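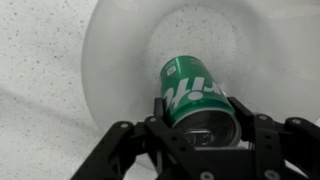

5. Public Demonstration at Trustside

5.1 Setting and purpose

The laboratory trials in Section 4 were run by people who knew the system and had an interest in its behaving well. The open day at Trustside in May offered a different condition. Visitors chose where objects were placed, when a run began and, within limits, when it was interrupted. The Hapeta arm and its two-finger gripper were the same units used in the laboratory, with the same wrist camera. The Grutia task layer was frozen the evening before and was not edited until the hall had closed.

Trustside is a former bottling hall in Flilulgate, built in 1992 and now let by the room for trade and school events. Our station stood against the north wall, on a counter with a speckled off-white top. The hall has a row of high windows on its west side. From midday on, light through these windows moved across the counter, and shadows cast by visitors leaning over the barrier crossed the work area without warning. No attempt was made to screen the station.

5.2 Task

The task was a single pick and place. A visitor set a beverage can on the counter inside a marked zone, in any pose, and a bowl in a second zone. The arm located both, grasped the can and carried it to the bowl. A run was scored as complete when the can was at rest inside the bowl, the fingers had opened and the gripper had cleared the rim. Contact with the rim was logged but did not void the run. Cans were unopened and full, and a can with a visible dent was taken out of use.

Figure 4 shows the gripper at the bowl with a green can between the contact surfaces, as seen from the wrist camera. The can lies at a tilt, with the lid end toward the gripper, and the speckle of the counter can be made out through the base of the bowl. Two properties of this view matter for the results below. The fingers and base plate take up much of the lower part of the image, so the area nearest the grasp is partly hidden. The bowl is also a translucent white on a pale surface, which leaves the rim estimator little contrast to work with.

The translucent bowl was kept in use for this reason. An opaque bowl had been used for part of the laboratory work, and Tuominen argued that results from it would say little about ordinary kitchenware. Visitors were not told that the bowl was the harder of the two objects. Most who commented expected the can to be the difficulty, given its glossy finish and curved sides.

5.3 Procedure

Pickering operated the station in the morning and Sison in the afternoon. Chatzigeorgiou kept the log from a table behind the barrier and had no means of sending commands to the arm. Kirkegaard handled visitors, which in practice meant explaining the two zones, replacing cans and asking people to keep their sleeves out of the work area. The emergency stop was within reach of the operator at all times and was pressed once, when a child's scarf fell across the can zone. The run in progress was discarded.

Each run started from a fixed home pose. The operator pressed a single key after the visitor had stepped back, and did nothing further unless the arm stalled. A stall was declared when the task layer had issued the same approach command three times in succession. The operator then returned the arm to the home pose and the visitor was offered a second run with the same placement. Second runs were logged separately and are left out of the main count.

The log records 596 first runs. It holds the operator's initials, the pose class of the can (upright, lying, or leaning on the bowl), the outcome, and a free text remark. The remarks are uneven. Entries from the busiest part of the afternoon are often a single word, and a few are blank. We have used them as a guide to what to look for in the camera recordings and have drawn no counts from them.

5.4 Observations

Grasping the can was the more reliable half of the task. Upright cans were taken near the middle of the body in nearly every case. Lying cans gave more varied grasps, some of them close to the lid, where the contact surfaces have less of the body to press on. These off-center grasps held during transport, but the can tended to rotate between the fingers as the arm slowed over the bowl. The release planner assumes a rigid grasp and does not correct for this rotation. A can released in this state rolled before coming to rest, and on several occasions it carried the bowl a short way across the counter.

The third pose class was not foreseen. Early in the morning a visitor leaned a can against the outside of the bowl, with its base in one zone and its lid in the other, and others copied the arrangement. Grutia has no rule for an object that touches its own destination. In most such runs it treated can and bowl as separate, grasped the can correctly and then moved to a rim estimate that was out of date, as the bowl had shifted when its support was taken away. We regard this as a fault in the task layer - the bowl position should be measured again after the lift.

Rim estimation degraded in the afternoon, as expected from the lighting. The typical error was a false edge placed along the border of a shadow on the counter. Where this border ran close to the bowl wall, the estimated opening was too wide on the shaded side and the can was lowered onto the rim. Chatzigeorgiou later replayed almost 100 afternoon recordings against a version of the estimator that rejects edges with counter texture visible on both sides. The false edges were largely removed, but the same rule also rejected true rim segments where the speckle shows through the plastic. The rule has not been adopted.

5.5 Limits of the demonstration

The conditions were not balanced. Visitors preferred lying cans, and the leaning pose was popular mainly with school groups, who came before noon, so pose and lighting are confounded in the log. The change of operator coincides with the change in light. Pickering also waited longer before declaring a stall than the written rule allows, which was noticed only when the log was compared with the command record. The affected runs have been rescored under the rule as written.

Nor was wear accounted for. The right contact surface was found to have worked slightly loose when the station was packed up, and it is not known when this began. Section 6 returns to the leaning pose in the laboratory, with the bolts checked before each block of runs.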